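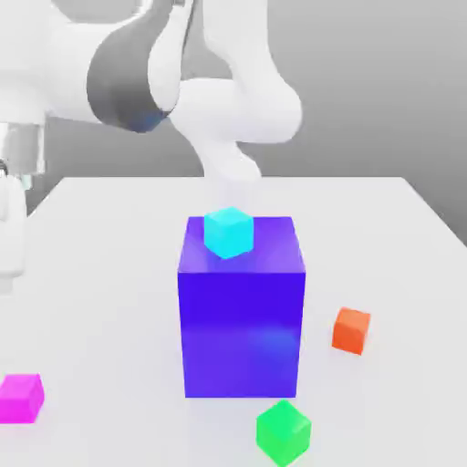
Jistar Tischszene mit Klotz und Würfeln (Simulation + Druckdateien)

Wer schon mal einen Roboterarm in der eigenen Werkstatt zum Leben erweckt hat, kennt den Moment, in dem man den Finger über dem Not-Aus hat und die Luft anhält. Mir ging das monatelang so, und deshalb habe ich irgendwann angefangen, alles erst im Rechner auszuprobieren. Daraus ist die Tischszene geworden, die ich hier anbiete: weißer Arm, weißer Tisch, in der Mitte ein ziemlich großer blauvioletter Klotz, dazu kleine bunte Würfel. Der türkise liegt oben auf dem Klotz, die anderen stehen drumherum auf der Platte.

Klingt simpel, ist aber eine richtig gute Übung! Von oben an einen Würfel ranfahren, der flach auf dem Tisch liegt, das kriegt man schnell hin. Sobald er auf einem Podest liegt, stimmt die Anfahrhöhe nicht mehr, der Ellbogen will woanders hin, und wehe, man hat die Rückfahrt quer durch den Klotz geplant (frag nicht, wie oft mir das passiert ist, zum Glück nur am Bildschirm).

Was drin ist

Szenendatei mit Arm, Tisch, Klotz und Würfeln, alles einzeln verschiebbar
Druckdateien für die Würfel und für den Klotz, der Klotz in Teilen zum Zusammenstecken
Drei fertige Startaufstellungen, von gemütlich bis fies
Ein kleines Skript, das die Würfel zufällig verteilt und verdreht
Meine Notizen zum Abgleich zwischen Simulation und echtem Tisch, als Textdatei und stellenweise etwas wirr

Der Arm selbst gehört nicht zum Paket. Die Szene ist für den Jistar gebaut, das ist mein Selbstbauarm, läuft aber auch mit anderen Modellen, wenn ihr die Gelenkgrenzen in der Konfiguration anpasst. Für den Dong-Greifer liegt eine eigene Datei dabei, die tragt ihr einfach oben in der Szene ein.

Warum so knallige Farben?

Ich wollte, dass die Farberkennung am Anfang keine Ausrede ist. Magenta, Türkis, Grün und Orange lassen sich auf einer hellen Platte prima auseinanderhalten, und wenn dann trotzdem der falsche Würfel angefahren wird, liegt der Fehler ziemlich sicher in der eigenen Logik. Beim Klotz war ich lange unsicher. Erst war er grau, dann habe ich ihn vor der grauen Wand selbst kaum gesehen. Blauviolett ist jetzt vielleicht ein bisschen viel, mir gefällt's aber.

Das Licht in der Szene ist absichtlich weich. Harte Schatten könnt ihr in der Konfiguration zuschalten, und das solltet ihr auch irgendwann tun, sonst gibt es an der echten Werkbank lange Gesichter. Bei mir hängt direkt über dem Tisch eine Röhre, und der Schatten vom Handgelenk hat meine Erkennung anfangs komplett durcheinandergebracht.

So fange ich damit an

Szene laden, erste Aufstellung wählen, Geschwindigkeit runter. Dann nur anfahren und über dem türkisen Würfel stehen bleiben, noch gar nicht greifen. Wenn die Position passt, das Skript für die Zufallsverteilung anwerfen und das Ganze laufen lassen. Ich mache pro Änderung 200 Durchläufe, das schafft mein alter Werkstattrechner während einer Kaffeepause, jedenfalls wenn die Vorschau aus ist. Vor einer neuen Version lasse ich über Nacht 1.000 laufen und schaue mir morgens die Ausreißer an.

Erst danach geht es an den echten Arm in der Gemeinschaftswerkstatt Jostcombe. Die Druckteile stelle ich nach Augenmaß hin. Wer es genauer mag: Xiaoqing Hou hat eine Schablone für die Tischplatte gezeichnet, die ist seit der letzten Version auch mit dabei (danke!!).

Noch ein paar Kleinigkeiten

Die Kanten der Würfel sind in den Druckdateien leicht gebrochen, in der Szene nicht. Zum Greifen macht das bei mir keinen Unterschied. Beim Drucken bitte die Klotzteile stehend anordnen, liegend verziehen sich die Steckverbindungen. Und füllt den Klotz mit Sand oder Schrauben, sonst schiebt ihn der Arm beim kleinsten Rempler über den Tisch.

Wer noch die alte Szene namens Istar hat: Die Startaufstellungen sind nicht kompatibel, der Tisch war damals kleiner. Die Armkonfiguration könnt ihr übernehmen. Yulan Long hat dafür ein Umrechnungsskript geschrieben, das liegt im Unterordner „alt“.

Stand und Bezug

Aktuelle Version vom Montag, 13. März. Die nächste kommt im April, da will ich endlich eine zweite Klotzhöhe einbauen. Bisher haben sich rund 111 Leute das Paket geholt, was mich wahnsinnig freut! Die Dateien sind kostenlos, gedruckte Sätze mache ich auf Anfrage, wenn der Drucker gerade frei ist. Schreibt dazu, welche Filamentfarben ihr braucht und ob der Klotz gleich zusammengesteckt sein soll. Abholen könnt ihr alles in der Werkstatt, Versand geht auch, dauert bei mir nur manchmal etwas.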